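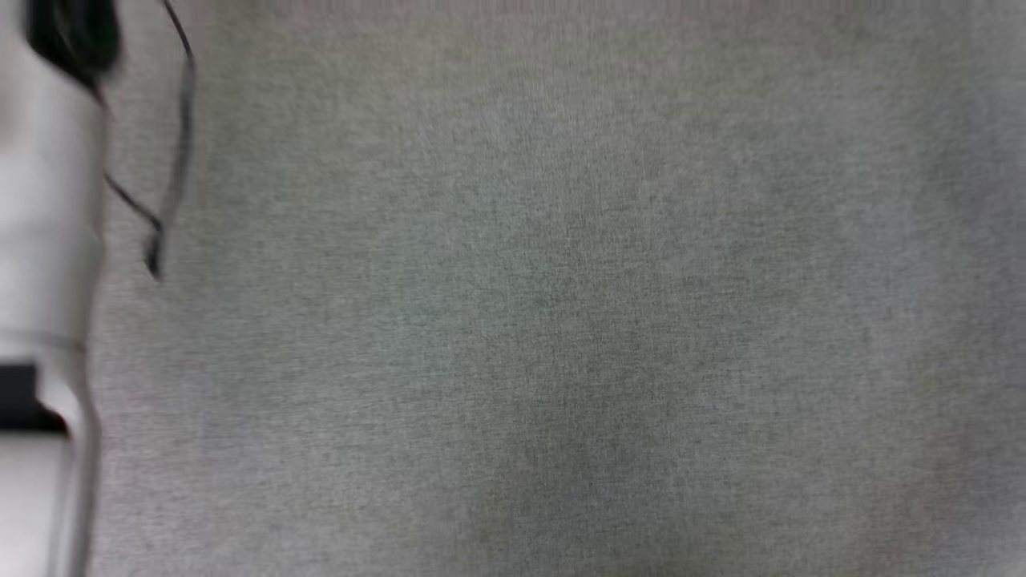 Ravindra Tripathi thought one arm was plenty, and wrote as much across the top of her budget.

Xiomara read it twice. She had put down two arms for the Betley shop, and up to 297 pounds a month for the Cleno service plan.

"One arm does 30 shirts a shift," she said when he came in. "We get 164."

"Then it runs all night."

"And when it breaks?"

He sat down and took the pen off her desk. Semwal wanted an answer by December. He crossed out his note and wrote *two, if leased*.
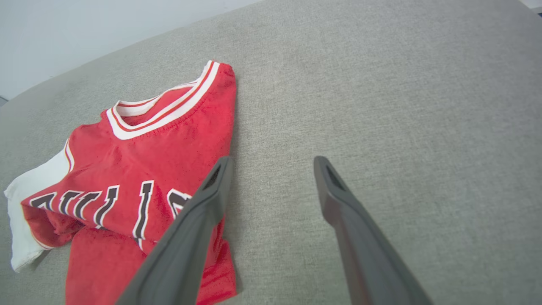 *Bulls shirt, grey cushion, Betley.*

She sent it before he could read it again.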